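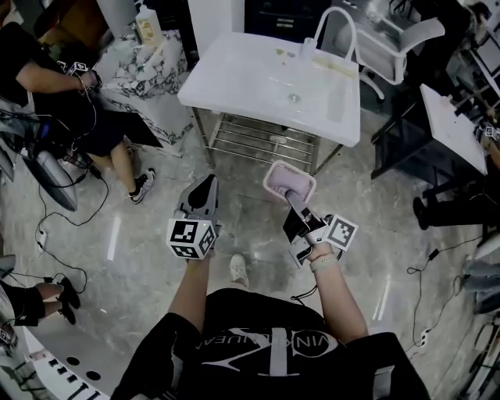

27 September 2018

My daughter's school in Tendville invited parents to an evening in the library, and I want to write down some things before I forget them. Four pupils from her year went in May to the science days in Flistton, and now they told us how it was.

The teacher who took them is Sorcha Egan. She has physics with the older classes and speaks very fast, so I had to listen hard. She said the train was late both ways and they missed the opening talk, but the pupils still heard the lecture on tides in the afternoon. One boy showed us his notes. He had written only one sentence on the whole page, and under it a drawing of the moon.

My daughter's friend, also called Sorcha (Sorcha Noonan), spoke the longest. She was nervous in the beginning and held the paper in front of her mouth. Then somebody asked her about the telescope and she forgot the paper completely. I was so glad for her!

The trip cost 155 for each pupil. Some families found this too much, and I understand them. The parents' group has collected nearly 3000 for next year, so maybe more children can go.

After the talks there was tea and a very good apple cake from the Brophy bakery. I asked for the recipe but they don't give it. We walked home past the Droda bridge, and my daughter said she wants to put her name on the list.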